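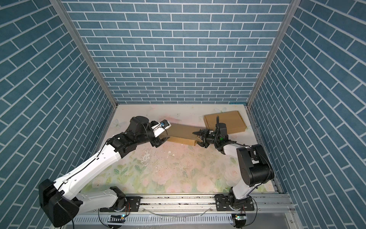

Two arms, one long box: Votent opens its workshop in Brurcombe

The automation company Votent opened the doors of its workshop in Brurcombe to the public in November. During one afternoon 115 visitors came to see how the company teaches its robot arms to handle packaging. Most of them were from the town, but there were also teachers, owners of small warehouses and one school class with many questions.

The open day was divided into 3 parts: a short talk in the canteen, a tour through the assembly room, and a demonstration at the work cell. It was the demonstration that people had come for, and the line for it went back to the stairs almost all the time.

In the cell, two arms stand next to each other on one aluminum rail, and they share the same floor. The task of the day was cardboard boxes. The long box is the more difficult one, as it must be held at both ends, and the two arms have to agree on the direction in which they will turn it. One arm works with a white gripper that carries a small camera module in blue and white. The other has a black gripper with two fingers. Visitors asked several times why the grippers are not the same. The answer from the engineers was that they want to compare them on the same work before they choose.

"When one arm holds a box, this is a quite simple problem," said Nuala Noonan, who leads the project and gave the explanations at the cell. "When two arms hold the same box, each of them can disturb the other. If the left one pulls a little too early, the right one loses the end. We have spent the larger part of this year on this little moment."

The project has the name Primalness. It was started to help companies that send goods in many different box sizes and cannot pay for a separate machine for every size. According to Mrs. Noonan, the group has recorded 2555 attempts with boxes until now. The attempts in which the box falls are also kept, and they are used in the training together with the good ones.

The walls of the cell were also a subject of conversation. They are covered with panels in a blue-gray brick pattern, and the floor has a pale print of flowers, with a few butterflies. A boy from the school class wanted to know if the robots like flowers. Mrs. Noonan explained to him that the group changes the walls and the floor from time to time, so that the arms learn to find a box in front of any background. The next floor will have stripes. The class was invited to send drawings for the one after it, and the teacher promised to collect them.

For the owners of warehouses, the questions were more about money and time. How long does it take before the arms know a new box? Can they work beside people? What happens when the cardboard is damaged? On the first question, the company said that it depends very much on the shape, and that a flat box lying on its broad side can be more troublesome than it looks, as there is little to take hold of. On the second, Votent was careful. The cell shown at the open day is made for research, and it is enclosed by walls on three sides. A version for use beside employees is planned, but no date was given.

The packaging supplier Ó Néill, also from Brurcombe, delivers the cardboard for the tests. The company brought 200 flat sheets to the open day, and children could fold them into boxes at a table in the canteen. Some of these boxes were later carried up to the workshop, where their makers hoped to see them used. The engineers tried a few of them in the last demonstration of the afternoon. One was folded so softly that it bent in the middle, and it got the longest applause.

Not everybody was fully convinced. A visitor who had worked many years in a packing department remarked that she would have finished the pallet while the arms were still thinking. Mrs. Noonan agreed that the arms are slow at present. She said that speed will be the work of the next year, and that at this stage the group prefers a slow movement which can be understood by the people who watch it.

After the demonstration, visitors could try for themselves to move a long box with a partner, each person using only two fingers of one hand and without speaking. It was harder than many had expected. Several pairs turned the box in opposite directions and had to begin again, among them two of Votent's own engineers.

In the assembly room, the tour showed how the joints and cables are put together before an arm is mounted on the rail. The guides also let people lift a spare link, and many were surprised at the weight of it. The tour had to be made shorter toward the end of the afternoon, because the groups had become too large for the room. The company apologized for this and said that next time there will be a sign-up list for the tour.

Votent wishes to repeat the open day next year, again in November. Schools which would like to come with a class outside of the open day can write to the company and propose a morning. Groups should have at least one accompanying adult, and closed shoes are required in the workshop. The canteen is on the ground floor, and the work cell can be reached by the elevator.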